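Flavodmont Tenants Assn
Minutes, monthly meeting, Friday, 7 pm, ground floor laundry lounge
Notes typed up fast, send fixes to Korkor

Present: 18 units represented, plus Limsakul Property (2 people, left at 8)
Apologies: units 4B, 6A, 9C

1. Last minutes
Approved. One fix: bike room code was changed in January, not before.

2. Laundry machines
Jurico contract is up for renewal. Long talk. Washer 3 still eats cards. Dryer 2 runs but no heat on the low setting. Limsakul say Jurico were called twice, no visit yet. People want a real response time in the new contract, in writing.
Price per wash: Jurico wants to go up. No one in favor. Limsakul to ask what it would cost to stay on the old rate for one more year.
Patden also sent a quote. Newer machines, app payment only. 5C and 2A against app only, say older tenants wont use it. Could they keep a card reader? Unknown. Korkor Acheampong to call Patden.
Vote on switching put off to next meeting.

3. Lost items
Bin by the door is full again. Proposal: stuff left over a month goes to the clothing drive. Agreed. Sheets and towels too. Single socks get tossed.
Sign needed. 7D has a laminator.

4. Noise after 10
Three complaints, same dryer, same wall (1A). Lounge hours stay 7 to 10. Timer on the outlet discussed, Limsakul will ask there electrician. Rubber feet under the dryer in the meantime, 1A is fine with trying that first.

5. Money
Balance 3000 even after the hallway paint. Of that, 58 still owed back to 3B for lightbulbs, receipt handed in. Approved.
Summer cookout: same budget as last year, no objections. Grill needs a new hose.

6. Folding table and cleaning cloths
Request for a second folding table, white like the one we have. Also whether the association should buy washable cloths for wiping down the machines, or keep on with paper towels. Paper towels cost 37 last quarter. Gray cloths prefered, don't show the stains.
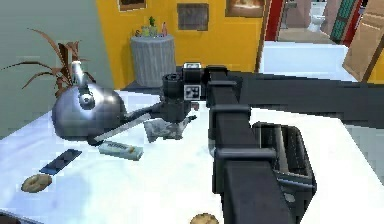 Korkor Acheampong said cloths are fine by her but somebody has to wash them, and she'd want a weekly rota by floor before any money is spent. Floor 2 offered to go first. Rest of the floors to reply by email.
Table: look for secondhand, report back.

7. Any other business
Mailbox 8A lock broken, reported.
Side gate sticking again. WD-40 didnt do it. Limsakul to send someone.
Question re pets in the lounge, no time, moved to next agenda.

Closed 8:50. Next meeting same room, same time.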